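Notes on the Household Reorganization: The Table and the Bowl

Posted April 3, 2025

Readers of this journal will recall that the main room has been under review for a considerable period. The purpose of this entry is to set out the arrangements now in force for the white table, and to record the decisions taken on small items, which had previously been left wherever a person happened to be standing when they lost interest in them.

The table itself has been retained. It has a plain white top and thin black metal legs, and it was purchased through Zandport at a cost of 80 dollars, delivery included. A larger model from Tollard was considered and declined on grounds of floor space. It was further decided that one item, and one only, would be permitted to live on the tabletop on a permanent basis. After some discussion the orange plastic bowl was selected.

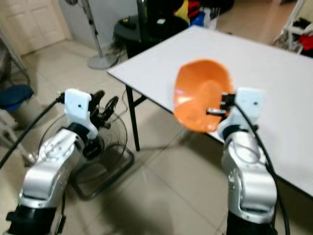

Inna Pavliuk writes that a single bowl on a table is an invitation to fill it, and that in her own home such a bowl held keys, then keys and receipts, and finally a quantity of batteries of unknown condition. She recommends a rule on contents before any rule on placement.

Her remarks have been accepted in full. The bowl will receive fruit on days when guests are expected, and will otherwise be kept clear. Keys are assigned to the hook beside the door. Receipts are assigned to the Nuchit folder, to be emptied at the end of each month. Batteries are to be tested or taken to the collection point, and are not to be set down anywhere in the interim.

A word on the bowl's suitability. Several ceramic dishes in the Skindau range were examined last August, the least expensive of them at 40 dollars, and all were found too heavy for a table that is moved whenever the floor is washed. The plastic bowl is light and wipes clean with a damp cloth. It should be noted that the glossy surface shows every fingerprint, and residents are asked to bear this in mind after meals. 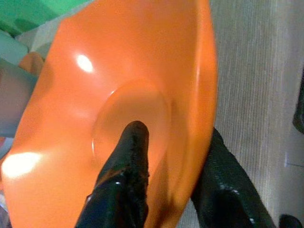

The orange bowl, with its round recessed center.

The remaining business concerns the wider room. Shelves and cabinets will be addressed in turn, beginning with bottles and containers, which are to be checked for duplicates. Items on the floor will be sorted next. Solange Bélanger has kindly agreed to lend storage boxes for this stage, and they will be returned to her with their lids. Each session is limited to 20 minutes. Longer sessions were attempted in the past and resulted in the contents of one cabinet being spread over the sofa until the following evening. 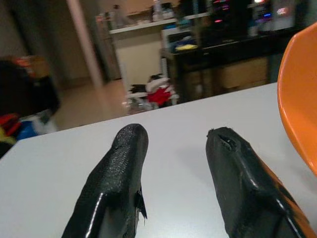 Provisions for the Coming Weeks

The tabletop will be wiped each evening, with the bowl lifted and the area beneath it included. Fans will be dusted before the warm season. No new containers are to be acquired until the existing ones have been checked, and this applies equally to containers received as gifts. Comments on the above may be left in the usual place and will be answered as time permits.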